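Ticket: Thermostat says 58, house says otherwise
Opened by: Kyriaki Vrettos
Product: Jarolura wall thermostat
Status: Open, waiting on customer

Kyriaki Vrettos, first post

Hi all! So I've had the Jarolura up in my hallway since we moved to Wuditville, and it was great right up until the cold set in this November. Now it reads 58 every morning when I get up, and the little glass thermometer on the bookshelf four steps away says 66. The furnace believes the thermostat (of course it does) and keeps running until the bedrooms feel like a bakery.

What I've done so far: new batteries, the good kind. Restarted it from the menu. Took the faceplate off, blew the dust out, put it back. Moved the thermometer right next to it in case the bookshelf was just a cozy spot, and nope, still 8 degrees apart. By mid-afternoon they almost agree, and then around bedtime it drifts off again. It's driving me a bit nuts!

Cristóvão Cunha, support

Hi Kyriaki, thanks for all the detail. A gap that grows at night usually means cold air is reaching the sensor from behind. Could you pull the unit off its base and hold your hand over the hole where the wires come out? Try it early, before the sun gets on that side of the house.

Kyriaki Vrettos, reply

Okay, did it at 6:15 this morning in my robe, and wow, there's a breeze! A real one, it moved a strip of tissue paper. The other side of that wall is the stairwell down to the garage, so I guess that's where it comes from. The hole is way bigger than it needs to be too, you could get two fingers in there. I think the guys from Mitsotakis-Vlachou drilled it for the old thermostat, which was a huge beige thing.

I stuffed some cotton in for now and put everything back. One hour later it was reading 63, so we're getting somewhere. I also went into the menu and found the offset was set to minus 2, which I don't remember doing, but my thumbs have a life of their own. I haven't touched it yet because I didn't want to change two things at once. 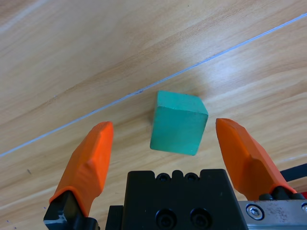 Can I leave the cotton in the wall for good?

Swap it for a bit of non-hardening putty made for sealing around wires, pressed in flat so the base still sits snug against the wall. Cotton shifts around and lets the draft back in.

Kyriaki Vrettos, reply

Got the putty at the hardware store, and I'm doing it tonight after dinner. Then I'll set the offset to zero, let it sit for 36 hours and write down both readings morning and night. My neighbor has the Jillulora one on the same kind of wall and says hers is fine, so fingers crossed. Please keep the ticket open until I post the numbers!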